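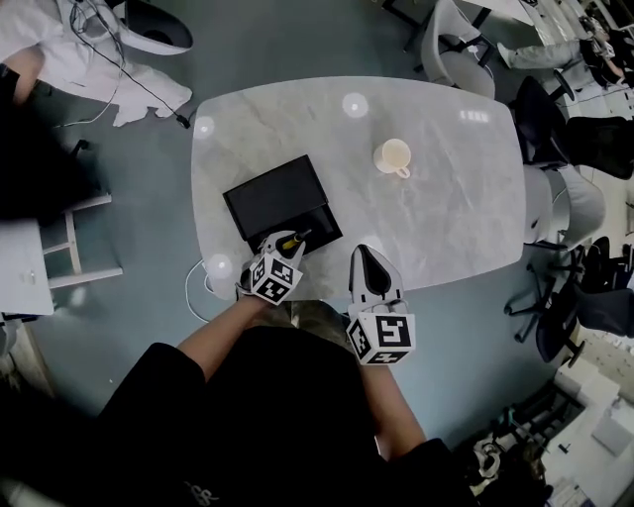
Grusbridge Rest Fit Table

README for release 2

Contents

rests.csv: one row per rifle and rest insert pairing, 681 rows
inserts.csv: one row per insert
notes.txt: free-text remarks, keyed by pair_id

Scope

The table records how sporting rifle forends sit in front rest inserts. It covers bolt-action and lever-action rifles with wood or synthetic stocks. Chassis rifles with a flat forend rail are left out. Handguns and shotguns are left out. Inserts come from Wostero and Trikus, plus a small group of Swai inserts carried over from the first release.

Fields in rests.csv

pair_id: integer, unique
forend_width_mm: measured at the contact point, to the nearest half millimeter
forend_shape: round, semi-flat, flat
insert_id: joins to inserts.csv
contact: full, rims_only, floor_only
cant_deg: side tilt after settling, blank if not measured
sling_stud_clear: y or n

Insert profiles

Profile is coded as U, V, V-slot or flat in inserts.csv. The code refers to the cross section at the front face and ignores any taper toward the rear. V-slot means a V with a relief cut along the bottom, as in the dark gray, rubbery recess shown here, where a narrow black slot runs down the center between raised rounded rims. A V without that cut is coded V even if the floor is worn. Rim height is measured from the shoulder of the insert body and goes in rim_mm.
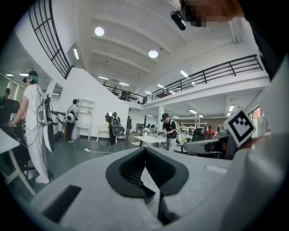

Method

Each rifle was unloaded, bolt out or action open, and set in the rest under its own weight with the butt on a rear bag. It was left for 20 minutes before cant was read. Contact was checked with a strip of thin paper. No live fire data is included, and the table should not be used to predict group size.

Known problems

Swai rows have no cant_deg.
Forend widths for checkered stocks include the checkering.
Two insert IDs were merged in this release. Old IDs are listed in notes.txt.

Maintainer

Žofie Jurčo. Send corrections with the pair_id and the measured width. Next update is planned for September.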